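Community > Shared Workbench > Teaching Arms > Recording demonstrations

Posted in March by Brian Urio

Hello all. I've been recording demonstrations of an arm pushing blocks about on a board, steering it by hand with the Deris controller, and I'd love a bit of advice before I go much further. I have 2613 pushes saved so far. The trained model does nicely when a block starts near the middle, but if it touches one slightly off-centre the block spins away and the arm carries on to the target as though it still had it. I've been throwing out every recording where I fumbled, as I thought untidy ones would teach it bad habits. Was that daft of me? And should I be starting over, or just adding to what I've got?

Tihomir Radulović

Please don't start over, Brian! I did exactly the same when I began with Totberg, and I still wince at how many good recordings went in the bin. If you only keep the clean pushes, the model never sees a block slipping off to one side, so it has no idea what to do when one does. Keep the fumbles where you went back and put things right, and drop only the ones where you gave up. I'd also set up some awkward starts on purpose – block turned a little, finger on the wrong side of it – and record yourself sorting it out. My own set ended at 3946, and the last 37 minutes of deliberate muddles did me more good than the whole week before them (well, it felt that way, and I was very cheerful about it).

Shemweta

more data. also check your timestamps

Limamham

Agree with Tihomir. One thing to add is that if 3 of you are taking turns at the controller, put the person's name in each recording's notes. We all push differently, and it's a great help later when one batch behaves oddly and you'd like to leave it out for a trial run.
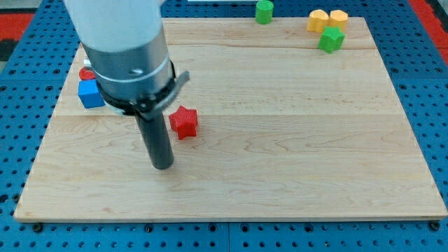 Should I write the instruction for each push before or after recording it?

Afterwards is easier for short pushes, as you can watch the recording back and write down what the arm did, even if you had meant to do something else.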